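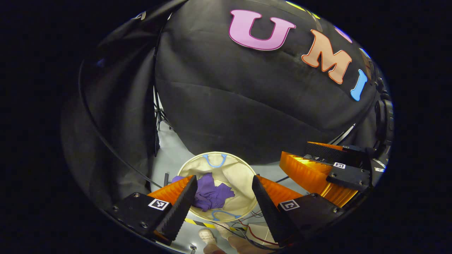
Fondo de tela negra con letras recortadas. Foto: Sieglinde Sperling / Archivo Vurport. CC BY 4.0

Nemeo: respuestas acústicas de salas pequeñas con cortinaje

Última actualización: 14/6/19

Nemeo reúne respuestas al impulso grabadas en salas pequeñas de uso múltiple (aulas, salones de actos, locales de ensayo) con las cortinas abiertas y cerradas. Sirve para comparar tiempos de reverberación y para probar programas de cálculo acústico con datos medidos.

Contenido

El conjunto tiene 3.000 grabaciones de 35 salas. Cada sala tiene su carpeta, con un nombre corto en minúsculas y sin acentos. Dentro de cada carpeta se encuentran:

audio/ respuestas al impulso en WAV, mono
plano.pdf planta de la sala con las posiciones de fuente y micrófono
sala.csv volumen, superficie de suelo, materiales principales
cortinas.csv tipo de tejido, gramaje, fruncido, distancia a la pared
notas.txt observaciones tomadas durante la medición

El archivo indice.csv, en la raíz, relaciona cada grabación con su sala, su posición y el estado de las cortinas. La columna estado admite tres valores: abierta, cerrada y parcial. En las grabaciones marcadas como parcial hay que leer notas.txt, porque el recorrido cubierto cambia de una sala a otra.

Cómo se midió

La señal es un barrido senoidal logarítmico emitido por un altavoz omnidireccional. El micrófono se colocó a la altura de una persona sentada y no se movió entre el estado abierta y el estado cerrada. En las salas con escenario se añadió una posición de fuente sobre las tablas. Las mediciones se hicieron sin público. La ventilación se apagó siempre que el edificio lo permitía; cuando no fue posible, la columna ruido lleva el valor 1.

La deconvolución se hizo con Flarevis. Los archivos WAV no están normalizados, de modo que se pueden comparar niveles dentro de una misma sala, pero no entre salas distintas, ya que la ganancia de entrada se ajustó en cada visita.

Campos de cortinas.csv

tejido: terciopelo, sarga, muletón, mezcla, desconocido
gramaje: en gramos por metro cuadrado, según la etiqueta o el albarán
gramaje_origen: etiqueta, albarán, pesado
fruncido: porcentaje de tela sobrante respecto al ancho cubierto
separacion: distancia a la pared en centímetros
forro: sí, no

En nueve salas no se pudo saber el gramaje y el campo está vacío. No se debe interpretar como cero. El script leer.py ya lo trata como dato ausente.

Problemas conocidos

Las grabaciones de la sala bottcher_2 (local de ensayo de Böttcher) tienen un zumbido de red y sus armónicos. Se dejan en el conjunto para quien quiera probar filtros, aunque no conviene usarlas para calcular valores en graves.

Por debajo de la banda de 125 Hz la relación señal/ruido es baja en casi todas las salas.

La muestra no es representativa. Casi todas las salas son rectangulares y de techo plano, y el terciopelo aparece mucho más que los demás tejidos.

Cambios

Corregida la separación de cortinas en dos salas donde figuraba en milímetros. Gracias a quien avisó por correo.
Añadidas 1.000 grabaciones de la campaña de enero.
La columna posicion pasa a llamarse pos_mic. Los scripts antiguos necesitan ese cambio.

Licencia y cita

Audio y tablas: CC BY 4.0. Código: MIT. Los planos se pueden consultar y citar, pero no redistribuir por separado; algunos proceden de los archivos de los propios edificios.

Para citar el conjunto:
Albers, V. y Sperling, S. Nemeo: respuestas acústicas de salas pequeñas con cortinaje. Vurport, 2019.

Contacto

Volker Albers se ocupa de las mediciones y de los archivos de audio, y Sieglinde Sperling de las tablas y los planos. Los errores se comunican en la lista de incidencias del repositorio, indicando el nombre de la sala y el del archivo.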